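Eltulex Trail Computer, Set-up Guide

Section 4: Preparing the device for your first tour

Written by Finbarr Egan. Revised Jun 14, 2024.

In this section you mount the holder on the handlebar, set the wheel size, choose a surface profile and record a short calibration tour. Please read the complete section one time before you begin. The work is not difficult, but some steps must be done in the right order.

You need the following parts from the box: the display unit, the Rilteo handlebar holder, two rubber rings, the wheel sensor and the short Allen key. The charging cable is not needed here if you already finished Section 3.

4.1 Mounting the holder

1. Clean the handlebar with a dry cloth. Do not use oil or polish.
2. Put one rubber ring around the handlebar, close to the stem.
3. Place the holder on the ring and close the clamp.
4. Tighten the screw with the Allen key until the holder does not turn by hand. Then stop.
5. Place the display unit on the holder at a right angle to the bar and turn it clockwise until you hear a click.

Caution: Do not tighten the screw with an electric tool. The thread in the holder is plastic and a broken thread is not covered by the warranty.

Note: For thin handlebars, use both rubber rings, one over the other. For carbon handlebars, ask your dealer before mounting.

4.2 Mounting the wheel sensor

1. Turn the bicycle so that it stands safely, or hang it in a work stand.
2. Fasten the sensor around the hub of the front wheel. The arrow on the sensor must point in the driving direction.
3. Spin the wheel by hand. The small green light blinks three times.
4. On the display, open Menu, then Sensors, then Add. Wait until the name of the sensor appears, and press OK.

If the green light does not blink, take out the battery of the sensor, wait ten seconds and put it in again. If another Eltulex sensor is switched on in the same room, move the bicycle away from it. The display always connects with the first sensor it finds.

4.3 Entering the wheel size

The display comes from the factory with a wheel circumference of 2000 mm. For most bicycles this value is near, but it is not exact. You find the printed size on the side of your tire and the matching circumference in the table in Appendix B.

1. Open Menu, then Bicycle, then Wheel.
2. Change the value with the plus and minus buttons. Hold the button for faster counting.
3. Press OK to save. The display shows the new value two times.

After changing tires, please repeat this step, also when the new tire has the same printed size. Different tread can give a different circumference.

4.4 Choosing the surface profile

The surface profile tells the display how strongly it must smooth the speed and the slope. There are three profiles: Paved, Gravel and Trail. A wrong profile does no harm to the device, but the numbers will jump or react too slowly.
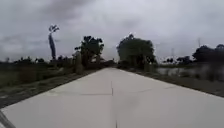 1. Open Menu, then Profile.
2. Select the profile which fits the largest part of your tour.
3. Press OK and return to the main page with a long press on the left button.

Paved has the weakest smoothing, so the speed reacts almost at once when you brake. Trail has the strongest smoothing. With Trail, please allow four or five seconds before you trust a new value on a climb.

The profile can also be changed during a recording. The display then writes a small mark in the tour file, and in the Henolberg desktop program you will see this mark as a gray line in the speed graph. Stop the bicycle before you use the menu.

Note: The automatic profile change is switched off at delivery. We recommend to leave it off until the calibration tour in 4.5 is finished.

4.5 Recording the calibration tour

The calibration tour teaches the display the difference between the wheel sensor and the satellite position. It must be at least 1000 m long. A longer tour is not better, and the display ends the calibration by itself after 2000 m.

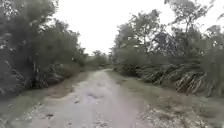 Satellite reception is the most frequent cause of a failed calibration. The device needs a free view to the sky, and it loses accuracy near high walls, in narrow streets and under closed tree cover. A path which runs straight between two dense rows of trees, but with open sky over the gap, may be good enough; wait for four bars before you start there. If the bars fall below two during the tour, the display makes a short tone and asks if you want to continue. Answer No and begin again at a more open place.

1. Inflate both tires to the pressure you normally use.
2. Stand outside with the display switched on until the satellite symbol stops blinking.
3. Open Menu, then Calibration, then Start.
4. Ride at an even, comfortable speed. Avoid sharp curves.
5. When the display shows Done, stop and press OK.

Caution: Do not look at the display for a long time while riding. The tone at the end is loud enough to hear without looking.

If you see the message Calibration not possible, check the wheel value from 4.3 first. In most cases which reach our service desk, one digit was entered wrong. 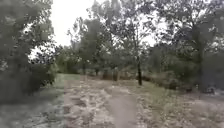
Fig. 4-3. Unpaved, narrow path: select Trail.

4.6 Care after the first tour

Wipe the holder and the sensor with a damp cloth. Do not use a high-pressure cleaner. Loosen the display unit and check that the four contacts on the back are clean and dry before charging.

Check the clamp screw again after the first tour. The rubber ring settles a little, and a quarter turn is often necessary.

The memory holds more than 2000 tours. When it is full, the oldest tour is overwritten without a question, so please copy your tours to the computer from time to time. If you do not ride between November and spring, take the battery out of the wheel sensor and store the display half charged.

Continue with Section 5, Transferring tours.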